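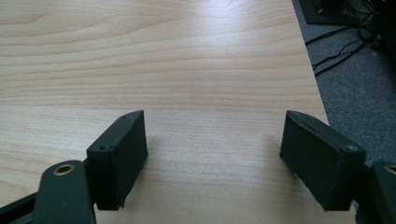

You could just sand it down and oil it, one reader wrote after my last post about the table, and two more agreed with her before lunch. I can't. It's laminate. The grain is printed on, a nice honey color with wavy streaks running side to side, and if I took sandpaper to it I'd be through the picture of wood and into whatever they glue it to.

I bring this up because Saremgate now sells a "reviving balm" for tops like mine, 50 ml for more than I spend on dish soap in a season. The label says it feeds the surface. Feeds what? I bought it anyway, rubbed it in on one half in December, left the other half alone, and waited 10 days. The balmed half smelled of oranges. Then it didn't. Under the window light both halves threw the same glare, that creamy white patch that hides every crumb until you put your sleeve in it.

My sister swears by the Heston wipes, and she may be right that they leave less smear. I tried them and got smears, but I was also in a hurry. A damp cloth and then a dry one, going along the grain lines, still does the job for me. Go across them and every streak shows, printed or not.

The carpet is another matter. It's speckled gray and I suspect it was chosen so you'd never know when to clean it. I keep meaning to do something about the black cables on it too. Kassab has a cable tray with 47 glowing reviews, most of which read like the same person on different mornings, so I'm holding off.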